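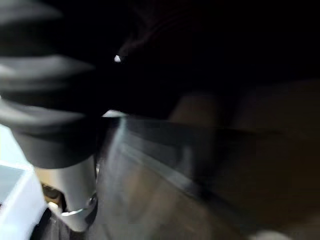
Translucent plastic with the light on its creases. Packing up, Monday.

Packing at Irkitden

The Irkitden store has held the Prekell household collection since 1988. It is kitchen and laundry things for the most part, with a few boxes of toys and a lot of glass. The lease ends in July and everything is moving to the ground floor at Figueroa, so this page of the gallery is given over to the packing.

The plastic
We get through a great deal of it. Bags for the small things, film for anything with corners. It creases as soon as it is handled and the creases shine under the lights, so it can be hard to read a label through it. Labels now go on the outside as well as the inside. Old film from earlier moves is kept for lining boxes and is not used against painted surfaces.

The boxes
The large boxes came from Drorico, flat, in bundles tied with string. There were 80 in the first delivery. The bottoms are taped twice and the tops once – the tops will all be opened again within the month. Heavy things go in the small boxes. This was not done in 2000, and two of the mixing bowls still have the chips to show for it.

The glass
Each piece is wrapped in tissue before it goes in plastic. Jugs are packed upright with paper in the neck. Lids travel with their jars, in the same box but wrapped separately, and the pair share a number.

The list
There are 900 entries in the register. Each is ticked in pencil when the item is wrapped and in ink when the box is closed. Missing numbers are being left until the shelves are clear, as most of them have turned up behind something else so far.

Still to do
The enamel, the top shelf of tins and the long drawer of cutlery. The drawer will probably go as it is, with film round the outside.

The Prekell pages will be updated when the boxes are open at Figueroa. Until then requests to see items can't be met, but questions about the register are fine – please give the item number if you have it.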